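Chapter 4
Sorting and Storing: How a Stockroom Keeps Its Head

Before you read: key words – bin, lot, reorder point, dead stock, pick list.

Start with a problem. Manalo Supply, a small parts seller in Wovdale, had 942 items on its books one August. Shelf count said 856. Where did the rest go? Not stolen, mostly. Wrong shelf, wrong label, or booked in twice. Shobha Thampi, the new stock clerk, spent 9 days finding that out.

Most stock errors start at putaway. Goods come in, somebody is busy, the box goes wherever there is room. Later the picker walks right past it. Cost of one lost item – small. Cost of the customer who waited for it – not so small.

In this chapter: fixed places vs. open places. Cycle counts. When to throw things out. Section 4.3 has the reorder math, do not skip it, it comes back in Chapter 7.

Terms get mixed up alot. A "location" is a spot. A "lot" is a group of goods that came in together. One location can hold two lots, and thats where the trouble usually starts.

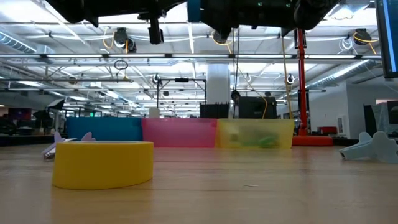 Color codes are the oldest trick in the stockroom and still the cheapest. No reading needed, quick to teach. A code needs a rule behind it though, written down and posted. Take the blue, pink and yellow-green bins in a row – three colors, easy to tell apart at a glance, but what goes in each? Write a rule for them before you go on to 4.1.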